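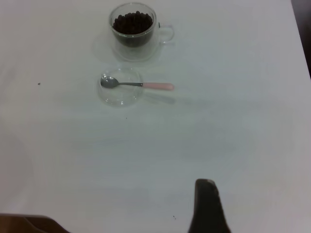

Suha Aoun wants to know why I'm still going on about the Iltthorpe pawn shop burglary when the police have "clearly moved on." Fair question, Suha! Short version is they haven't, or at least they told me last week they haven't.

For anyone new here: back in March somebody got into Antoniadis Pawn & Loan through the roof hatch and left with 121 pieces of jewelry. Mostly wedding bands and thin gold chains, the kind of stuff people pawn to make rent and fully plan to come back for.

My aunt Nadine Dabbas had a bracelet in there. She'd borrowed $485 against it and was two payments from getting it back, so yes, I'm a little invested in this one.

The county put up a reward of $300 at first (I know, I know). After the store owner and a couple of neighbors chipped in, it's now $1,539. Odd number, but every dollar of it is spoken for.
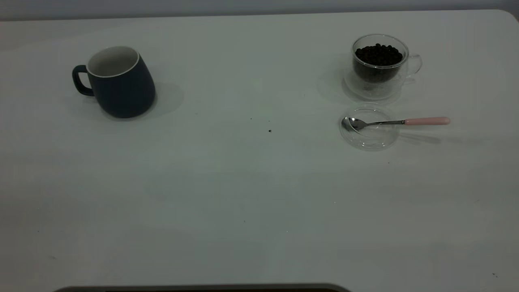
Anyway, I called the detective bureau again and got a real person this time. She said they have a partial print off the hatch and they're waiting on the state lab. No suspects she would name. She did say tips are still coming in, just slower than before.

Jad Obeidat asked about the white van. It was parked behind the laundromat that night, and two people told me so separately, but neither one got a plate. If you have a doorbell camera on Wameo Street and haven't checked your old clips, please please check before they delete themselves.

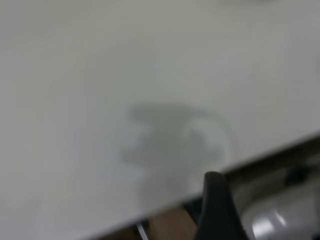 Also, if you had something in the shop, dig out your pawn ticket and take it to the front desk at the station. They're matching descriptions piece by piece and a few owners still haven't come in. Jhonatan Mamani went over on his lunch break and was out in ten minutes.

I'll post again when the lab stuff comes back. My replies are open, and you can message me if you don't want your name on it.

Last updated Apr 2, 2026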